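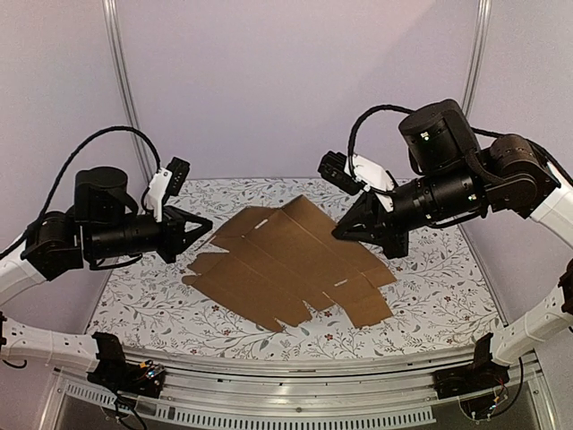 Akosua Ametepe reckons I should have bought the smaller one, and she told me so before I'd even got the thing up the stairs. Her point was that a bookcase 151 cm tall in a flat with sloping ceilings is asking for trouble. Fair enough! But I'd measured twice (once with a proper tape, once with my arms) and the Bratano from Lerkideck fits under my eaves with a hand's width to spare, so there.

It cost me £266 with delivery to Kivcombe, which made me wince a bit. You get five shelves, four of them adjustable, and a back panel that slides into a groove instead of being tacked on with those horrid little pins. I loved that. My last bookcase shed its pins one by one for years and I kept finding them with my feet.

Everything came flat in one big carton. Opened out, the cardboard alone wanted half the room, so do clear some floor first. The instructions are drawings only, and step 7 shows the side panel the wrong way up, or I read it the wrong way up, I still can't decide. Either way I had to undo six screws and start that bit again, muttering. Allow an afternoon. The leaflet says 30 minutes, ha.

Now it's up I'm really fond of it. The shelves are deep enough for cookery books and the big atlas, and there's hardly any sag in the middle, even under my full run of gardening magazines (April was when I finally admitted they needed a home). The finish is a soft grey-green that goes with everything except my curtains.

Grumbles: the feet don't adjust, so on my wonky floor I've got a folded beer mat under the front left corner. And the wall strap is mean, far too short if you've got a deep skirting board. I bought a longer one from the ironmonger.

I looked at the Zou as well, similar size and a bit cheaper, but its shelves are fixed and my atlas wouldn't have gone in. Four stars from me. Akosua has asked if she can have the bottom shelf for her jigsaws.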